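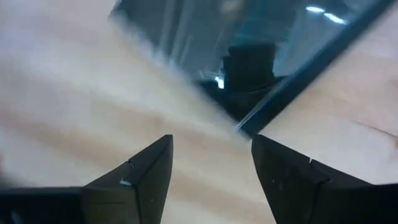
Photo: Maricel Agbayani

How to Sort the Flat Things

Filed under: Drawers, Shelves, Regret

Every home has a layer of flat things. They don't look like clutter, and that's how they get away with it. A pile of mugs will fall over and embarrass you, but a dead tablet, a picture frame without a picture, a shiny black tray and the glass from some clock can all slide behind a bookcase and live there rent-free for the length of a mortgage.

I live in 632 square feet on Jinthorpe and had assumed there was no room for this kind of thing. Flat things need no room. I found them under the bed, beside the fridge, between the cookbooks, and inside a large envelope marked "flat things," so at some point I had been organized.

What follows is the method I use now. It takes a Saturday morning if you don't stop to look at what's in the frames.

What you need

A table, the paler the better
Two open plastic bins in colors you can't confuse
A lamp
Two soft cloths, one to be damp and one to stay dry
Masking tape and a marker
Old pillowcases or dish towels
Somewhere for the bins to go afterward (decide this first, I'll nag you about it again)

Search this site Enter keywords Go

About the bins

Use open ones. Lids are for things you've finished thinking about. With a lid you'll put in a frame, close it, feel wonderful and never see the frame again, and in four years you'll be back under the bed with a flashlight.

The bins should be a little bigger than the biggest thing you own that's flat and not a door. If an item fills the bin nearly wall to wall, that's allowed, but leave enough of a gap to get your fingers down one side. I learned this with a tray from Anedov that went into a bin in February and came out when I turned the bin upside down over the couch.

Color matters more than quality. My first pair were both gray, one for keeping and one for leaving the house, and you can guess which one Maricel carried down to her car. She was very nice about driving back.

Step 1. Gather before you judge

Go around the house and bring every flat, hard, rectangular object to the table. Don't decide anything yet. You'll want to, particularly in the hallway, where you'll be holding a mirror tile and wondering if you're a mirror tile person. Keep walking.

Places to look:

Behind anything that stands against a wall. Under the cutlery tray. On top of the kitchen cabinets, where you should also bring a cloth and low expectations. The back of the closet. The gap between washer and wall. The car, if you have that sort of car.

Leave paper out of it. Paper is another day and possibly another marriage.

Step 2. Lay things out one at a time

It is tempting to pour the whole stack onto the table and stand over it like a general. Glossy surfaces scratch each other, and they do it with a sound. Put one down, deal with it, put it in a bin, pick up the next.

A dark, shiny object on light wood is easy to read. You can find the corners, which are what chips, and you can see where the edge stops and the table begins. On my old black desk I once spent a while polishing the desk.

Set it down at an angle to the table edge if you have trouble picking flat things up. A corner pointed toward you is easier to get a grip on than a long side lying flush, and you won't have to do the undignified thing where you drag it off the edge and hope your other hand is there.

Step 3. Use the reflections

Glossy faces are little mirrors, and they'll give you the ceiling lights back in long white streaks. That's useful. Tilt the thing slowly and watch a streak travel across the surface. Where the line runs smooth, the surface is fine. Where it jumps, breaks or goes fuzzy, you've got a scratch, a chip or jam.

To tell them apart, run a fingernail over it. Jam comes off. A scratch catches the nail. A chip on the edge of glass will catch more than your nail, so check edges with a folded cloth.

A lamp off to one side helps with this. Overhead light alone makes everything look either perfect or filthy, depending on how your week is going. Surachet Duangkaew, who frames pictures for a living and winces when I describe this method, does his checking after 5 in the afternoon with the big lights off and one lamp on. I tried it and found so much wrong with my things that I went back to mornings.

Step 4. Wipe

Damp cloth first, dry cloth right behind it. Go in straight lines from one side to the other. Circles feel more thorough and leave you with circles.

If it's anything with a screen, hardly any water, and none near the openings. If it's a frame, spray nothing directly on the glass – the liquid runs under the edge and draws a brown tide line on your grandmother. Put it on the cloth.

Sticker residue: a dab of cooking oil, a wait, a wipe, and then dish soap to get rid of the oil. I own a tin of something called Pultirach Label Off that a relative gave me, and it's fine, but it smells like a hardware store having an argument.

Rough wooden edges on trays can be smoothed with 800 grit. Only the wood! I say this as someone who once kept going.

Step 5. Pick a bin 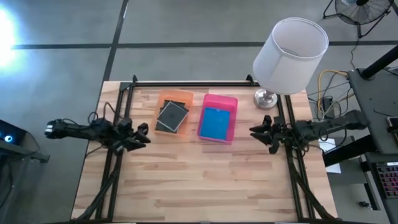 Orange on the left, pink on the right, and the lamp behind.

Two bins, two meanings. Write the meanings on masking tape and stick it to the table in front of each one, because by the middle of the job you will be sure that orange means stay and then, just as sure, that it means go.

My meanings are "has a job" and "had a job." A tray you carry things on has a job. So does a frame with a picture in it, provided somebody in the house can name the person in the picture. The clock glass had a job. The clock left in a previous decade.

People always ask for a third bin, a "maybe." I allowed myself one the first time. It ended up holding almost everything, plus a sandwich. If you can't choose, ask where you'd put the item tonight. If your answer is a place (the wall over the desk, the shelf by the stove), it has a job. If your answer is "oh, somewhere," you know.

Step 6. Stack like you mean it

You can put more than one thing in a bin. A few notes on how.

Biggest on the bottom, flat on the floor of the bin. If something smaller goes on top at a tilt, it'll rest on one edge and one corner, and those will be pressing on whatever is underneath. That's all right while you're sorting. Before the bin goes anywhere, take it out and put a dish towel between the layers.

Face to face or back to back, never back to face. Backs have hooks, screws, feet and those bent metal tabs that exist to draw blood.

Glass goes on its edge if the bin is deep enough and you can pad both sides. Otherwise, flat, wrapped, and on top of everything.

Don't fill past the rim. I know it fits. Then you pick up the bin, your thumbs go over the side, and the top thing sails off like a playing card.

Step 7. The bins leave the table

This is where the whole project usually dies. The sorting is done, there's a cup of coffee, and two bins of neatly arranged flat objects become a permanent feature of the room. Mine sat for 17 days. I ate around them. I dusted them.

So, before the coffee:

"Has a job" gets emptied, one item at a time, to the places you named in Step 5. Hang what hangs. Stand trays upright between two heavy cookbooks. If you have several, a dish rack inside a cabinet does the same work as the expensive divider they sell at Evangelista, and you already own the dish rack.

"Had a job" goes to the door. I mean the actual front door, where you'll trip on it. Old electronics go to whatever drop-off your town runs, and wipe them clean of your data as well as your fingerprints. Frames are always wanted by somebody. Loose glass gets wrapped in newspaper, taped, and marked GLASS in large letters before it goes near a trash bag.

Some trouble you may have

It keeps slipping. Your hands are damp from Step 4. Dry them.

You found money. It happens in frames, between the backing and the picture. I've found a five and a dry-cleaning ticket. The cleaner had become a bank.

The thing has a protective film on it and has had since you bought it. Peel it off now, slowly, from a corner. You've earned it.

You don't know what it is. Dark, flat, shiny, no buttons, no hook. I have one of these. Maricel thinks it's a shelf and Surachet thinks it's the lid of something. Put a piece of tape on the back with the month on it, stand it where you'll see it, and if the other half of it hasn't turned up by the next time you sort, out it goes. Mine says February, and I have not specified which one.

Next: How to Sort the Round Things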